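About Pludlow

Home / About / Repairs / Classes / Contact

Who we are

Pludlow is a luggage repair shop and a small school for people who would like to fix their own. We mend suitcases, trunks, instrument cases, garment bags, briefcases, camera bags and the occasional picnic hamper. We do not sell new luggage. People come in asking for it about once a day and leave looking puzzled, and a few of them come back later with something broken, by which time we get along fine.

The shop is at the bottom of Dellar Street in Clilbridge, between a dry cleaner and a place that has been three different sandwich shops since we moved in. The sign over the door still says HEINONEN TRUNKS & VALISES. We like it, and taking it down would mean finding out what is holding up the plaster.

How it started

Jarmo Ahonen learned the trade from the last Mr. Heinonen, who hired him to sweep up and then forgot to tell him to stop there. Jarmo learned to stitch handles first, then to set rivets, then to rebuild a trunk corner so that it would survive a baggage handler in a bad mood. When Mr. Heinonen retired to the lake he left behind the bench, the sign, 15 drawers of hardware in no order whatsoever and a bill from the phone company.

Wayne Inskip came in some years later with a split garment bag and strong opinions about zippers. He had spent a long career in the claims office of a bus line, where he read letters from people whose bags had been dropped, dragged, rained on or sent to Ohio. He knew more about how luggage breaks than anyone Jarmo had met. He knew nothing at all about how to fix it. They went into business together that October, on the theory that this added up to one qualified person.

The name comes from a town Wayne found on an old baggage tag. Neither of us has been there. Customers from time to time tell us how lovely it is.

What we fix

Handles, mostly. If you take one thing away from this page, let it be that the telescoping handle is the weakest part of any wheeled bag, and that lifting a full suitcase into a car trunk by that handle is how most of our customers met us. Lift by the side handle. It is there for that. It has been waiting.

After handles come wheels, which wear flat when people drag them across gravel, and then zippers. A zipper that splits behind the slider usually needs a new slider, a small job. A zipper with missing teeth needs a new zipper, a large job, and we will tell you so before we start. Candle wax on a stiff zipper does work. Cooking oil does not, and we can smell it.

We reline trunks. We replace latches and cut keys for locks whose keys went missing two owners ago. We re-cover the insides of instrument cases, with the understanding that the instrument has to come in too, so that we can fit the padding to it. One cello case was done from a drawing the customer had made. The drawing was very good. The case now belongs to somebody with a smaller cello.

What we don't fix

We don't fix smells. We have tried baking soda, charcoal, newspaper, sunlight and Wayne's mother's method with the vinegar, and the honest position is that a suitcase which spent nine years in a damp basement has made up its mind.

We also turn down bags that would cost more to mend than they are worth, unless the owner would like them mended anyway. Plenty do. A man once paid us to rebuild the bottom of a vinyl bowling bag that could be had at any yard sale for pocket change, and he was completely right to, as it had been his father's. We don't ask for reasons. People tend to give them, and the stool by the counter is there for the longer ones.

The drawers

We have been asked to say something about the drawers, since people who visit seem to remember them. When the old workshop was cleared out we put everything into one system, which Wayne designed and Jarmo ignores. At last count it held 3740 separate fittings: clasps, feet, hinges, hasps, corner caps, and a tin of brass numbers that came off the doors of a hotel. If your bag was made before plastic wheels, there is a fair chance we have the part. Finding it is another matter. Bring a book.
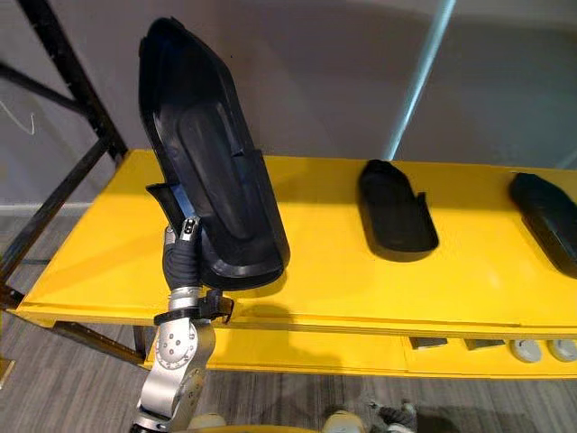 Classes

The school half of Pludlow runs in the back room, evenings, six people at a time. We started it because customers kept leaning over the counter to watch, and it seemed fairer to give them chairs and charge for it.

The beginners' course is five evenings long. You bring a bag you don't mind making worse. In the first session you learn to hold an awl without stabbing yourself, and in the second you learn it again. By the fourth most people can put on a handle that stays on. The last evening is for whatever is still bothering you, and it tends to run late.

There is also a one-evening class on packing, taught by Wayne, who has not taken a vacation that we know of but has firm views on shoes. Shoes go along the hinge side, heels down, socks inside them. Heavy things sit over the wheels. Rolling your shirts is fine if you enjoy it. He will demonstrate all this with the same four shirts he has used from the beginning, and they are starting to look it.

Since opening the school we have taught 500 people. A handful of them now take in repair work themselves, and one has set up across the river and is cheaper than we are. We gave her the good awl as a leaving present, which in hindsight was generous.

No experience is needed. Reading glasses often are. The next beginners' course starts on 12th April and there were still places when this page was last updated, though we don't update it nearly as often as we should.

Prices and waiting

Simple repairs are done while you look around or go for a sandwich, if there is a sandwich shop that month. Anything with stitching takes a week or two. Trunks take as long as they take. We give a price before we begin and stick to it, even when Jarmo finds something awful under the lining, which he nearly always does, and which he will want to show you.

Please don't tell us your flight is tomorrow. We will believe you, and we'll feel terrible, and it will still take a week.

Each repair gets a numbered paper ticket stapled to the handle. Keep your half. The box under the counter is for bags never picked up, and after a year we write, and after another year we write again, less warmly. Ticket 2575 has been with us longest. It is a small green train case with a very nice new latch, and if it is yours, we would love to see you. There's no charge for storage. There was going to be, but Wayne got fond of it.

Finding us

Walk down Dellar Street from the station until it stops being worth walking down, and we are on the left. There is a step at the door, so ring the bell if you have a trunk or a stroller and one of us will come out and take the other end. Parking is in the lot behind the dry cleaner, who is a patient man, up to twenty minutes.

We are closed for lunch, which moves. If the door is locked and the light is on, knock. If the light is off, leave a note through the slot with your name and what broke, and we'll call you back. Please write the phone number clearly. We have a small stack of notes from people with urgent handle trouble and sevens that could be ones.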